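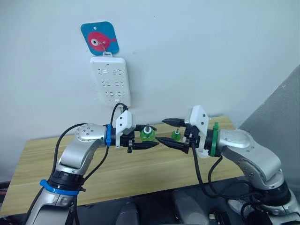 Blue fish card on its hook, power strip underneath

Parental control routers: is Didano worth paying for?

tbeaudoin
Posted Jul 18, 2023
My kids' school sent home a flyer for Didano, the box that plugs into your router and filters everything in the house. The flyer says it blocks 1000 categories of content. I can't think of 1000 categories of anything. Has anyone here run one for longer than the free trial? I have two kids, 7 and 12, and the older one already knows what a VPN is.

neema_s
Had it since September. It does the basics. Bedtime cutoff works on the tablets and the game console. The category list is padded like crazy, there are separate entries for "card games" and "games with cards."

Rewi_C
Save your money. Your router almost certainly has schedules and a block list built in. Log in and look before you buy a second box to do the same job with a monthly fee on top.

neema_s
Mine didn't, it was the one the cable company gave us. Not everybody has a decent router.

Rewi_C
Then buy a decent router once. Still cheaper than a subscription that runs until they leave for college.

sayaka.sasaki
What happens when the 12 year old turns off wifi and uses phone data? None of these boxes touch that. Same question for the neighbor's open network. I asked Didano support and got a link to their sales page.

tbeaudoin
That's my worry. The flyer says "complete protection" and I don't see how.

aitali_a
It can't be complete. I looked at the log after one evening on a trial unit and it claimed 791 blocked threats. Nearly all of them were the TV phoning home and ad trackers. Fine, block those, but calling them threats to my children is a stretch. I sent it back.

neema_s
You can turn that count off in settings. I agree it's silly. I still think the bedtime part saved us a lot of arguing.

Rewi_C
Or you collect the tablets at bedtime, which costs nothing.

neema_s
Good for you. I work nights.

Rewi_C
OK, fair point.

sayaka.sasaki
Trevor, if you try it, read the part of the privacy policy on browsing history. I couldn't find how long they keep it, and that bothers me more than the price.

tbeaudoin
Just read it twice and couldn't find it either. Going to check what my router can do first. Will ask the school who paid for the flyer too.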